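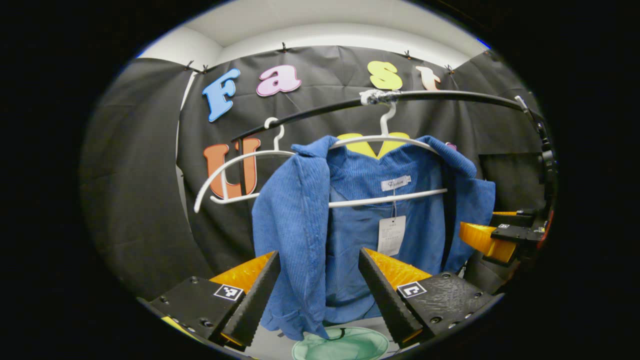
Corduroy jacket

A corduroy jacket is a short coat or blazer made from corduroy, a cut-pile cloth with raised ridges running along its length. It sits somewhere between a working garment and a smart one, and much of its lasting appeal comes from that easy middle position - it can be worn to dig a garden or to go out to supper, sometimes on the same day.

The cloth

The ridges are known as wales, and corduroy is graded by how many of them fit into an inch of cloth. Low numbers mean broad, chunky ridges, of the sort found on heavy trousers and old armchairs, while high numbers give the fine, almost velvety ribbing that many people prefer for jackets and shirts. Most corduroy is cotton, sometimes with a little stretch fibre added. Brown, tan and bottle green are the traditional shades, but blues have long been popular too, and a medium blue goes kindly with most things already in the wardrobe.

The pile lies in one direction, so the same colour can look lighter or darker depending on which way the cloth is turned. A careful maker cuts every piece facing the same way, and a jacket cut carelessly may seem to have one sleeve of a different shade.

Hanging and display

Corduroy is fairly heavy for its thickness and likes to be well supported at the shoulders. Plastic hangers with a lower bar are common in shops and at home, and serve well enough for a light jacket, though a broader, shaped hanger is gentler over a long winter. It is wise to leave some room on the rail, as pile that is pressed hard against its neighbours can flatten and take on a shine. Jackets offered for sale usually carry a woven label inside the neck and a paper hang tag on a thin string, which is best snipped off with small scissors and never tugged.

Care

Washing is normally done inside out, in cool water, with the buttons or zip fastened. The jacket should be shaken well while damp and the ridges smoothed with the hand, and if it must be ironed, this is done from the wrong side over a soft towel. A clothes brush, drawn gently along the wales, lifts out dust and fluff and brings back a surprising amount of life - even to a jacket that has spent years at the back of a cupboard.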